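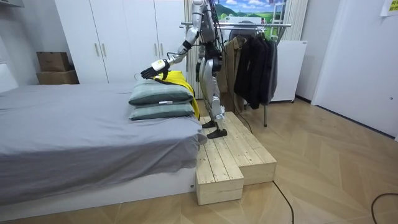
I have been making the same bed the same way since April, and the gray cover still wanders. It is a cotton jersey knit, bought in the sale at Braretel, and the wandering is a property of the fabric more than of the person making the bed. A knit stretches in both directions. Pull a corner tight and the slack moves to the middle, where it collects as a patch of diagonal creases. Pull again from the other side and it goes back.

The bed base makes this worse. It is smooth and white and has rounded corners, so there is no hard edge for the fabric to grip. On the old bed, which had a plain box frame, I could fold a square corner and it would stay folded for days. On a rounded corner the same fold relaxes overnight into loose drapes.

The order I use at the moment:

Clear everything off the head end and put both pillows at the foot. They act as weights while the other end is being straightened.

Tuck the headboard end first, and push the fabric down into the gap with a flat hand. Fingertips leave a ridge.

Smooth from the head toward the foot in long passes, with the palm flat and the fingers spread. Short strokes only move the wrinkles sideways.

Leave the sides until last. If they are pulled early, the creases across the top get locked in.

Total time is nine minutes if the mattress has not shifted. Rhys Stubbs wrote to me after the previous post to say he irons his on the bed with a travel iron. I have not tried this and do not plan to.
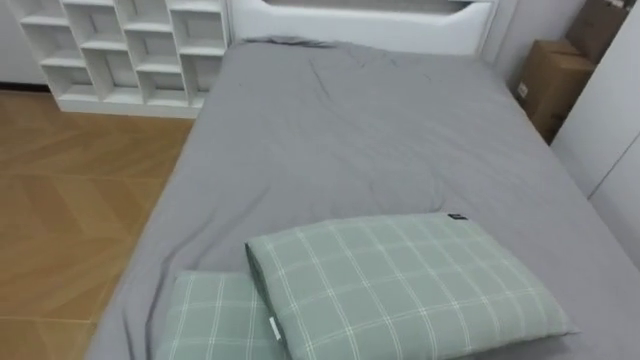 Pillows

The plaid pair is pale green with thin white lines, and the grid is useful. If the lines run parallel to the edge of the mattress, the pillow is straight. If they don't, it is visible from the doorway.

I weighed one of them on the kitchen scale: 872 grams with the case on. That is heavier than the Sima pillow it replaced, and the fill is denser at the seams than in the middle. When two are stacked, the top one settles toward whichever side has less fill. Turning it end for end once a week has evened this out a little. I also tried storing them on edge against the headboard, which has a smooth face, and they slid down within the hour.

The care tags stay on. I used to cut them off and then had to guess the wash temperature. With the tags facing the same way on both pillows, it is also easier to tell which one was turned last.

Oana Surdu asked in the comments whether plaid on gray looks too busy. One patterned item on a plain background seems fine to me. I would not add a second pattern.

Clothes on the bed

A made bed is the only flat surface in the room large enough to lay out a shirt, so it gets used for that. My rule is that the shirt goes on its hanger before it goes down. The hanger keeps the shoulders square, and the hook gives me something to lift by without dragging the cover along. Wood is better than wire for knitted sportswear, which picks up points at the shoulder from a thin bar.

The yellow jersey with the black shoulder panels goes down at the foot end, on top of the green plaid.

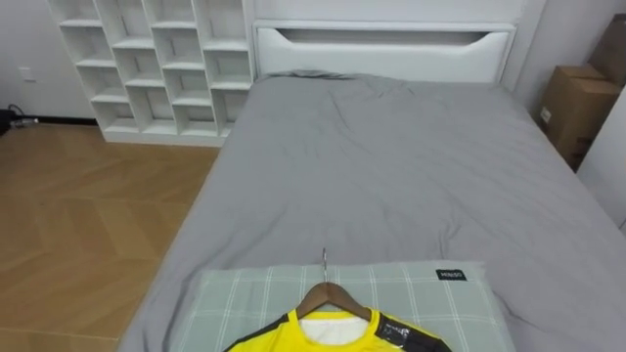
Trumitz, December 12, 2025

Two corrections to the notes above. I gave the order as sides last, and that holds for the knit cover. With a woven one I now do the near side before the foot, which takes out the slack in one pass.

The second concerns the elastic sheet straps from Trerkura. I ordered a set of three and expected to use them all. One at the foot is enough, and the others are in the drawer with the spare pillowcases.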